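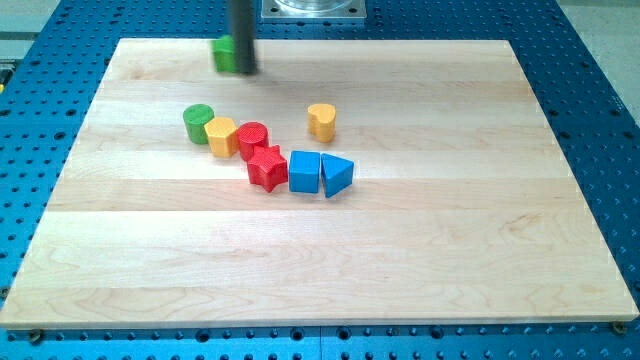

The shape blocks are the oldest thing in our toy library at Skatunham, and the families still ask for them before anything else. We bought the first box from a small shop called Hestiva, and later more pieces came from neighbors whose children had grown. Most of the blocks stand close together on a pale wooden board, with its long strips going from left to right, so the bright paint is easy to see. Each block has only one color. Parents often write to me that this is good for very small children, who learn the word "green" faster when the whole thing is green.

The full collection has now 543 toys, and 47 of them are sorting toys. You can borrow 2 boxes at one time and keep them until the end of the month. In August we are closed for cleaning and repair.

Ilse Hagedorn repaints the blocks when the corners become gray from use. She mixes the colors by herself and lets every coat dry for a night.

If you find a block at home under the sofa, please bring it back, also if it is many years later. Santosh Saxena keeps a drawer for such pieces beside the front desk.

Page updated 2025-07-06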